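4. Choosing a Spot and Setting Up Your Alau Dehumidifier

Welcome to the part of the guide where you finally get to unpack! Take your time with it (a cup of coffee helps), and keep the box until you're happy with how everything runs.

1. Pick a level spot with 7 inches of clear space on every side. Corners are fine as long as you keep that gap.

2. Slide the water tank out, peel off the two strips of blue tape, and push the tank back in until it clicks.

3. Stand the unit upright for a few hours before plugging it in, especially if it came to you lying on its side in a delivery van.

Small rooms and clothes on hangers

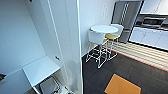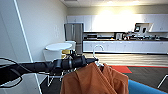 4. Plug the cord straight into a wall outlet. Please don't use an extension cord, even a nice heavy one.

5. Press Power, then turn the dial to Normal. You'll hear a soft hum, and after a minute or so the fan will settle down.

Note: The first tankful can take a day or longer, so don't worry if the tank looks empty at bedtime.

CAUTION: Always switch off and unplug before moving the unit, and empty the tank first. Never drink the collected water or give it to pets.

For cleaning the filter, go on to Section 5.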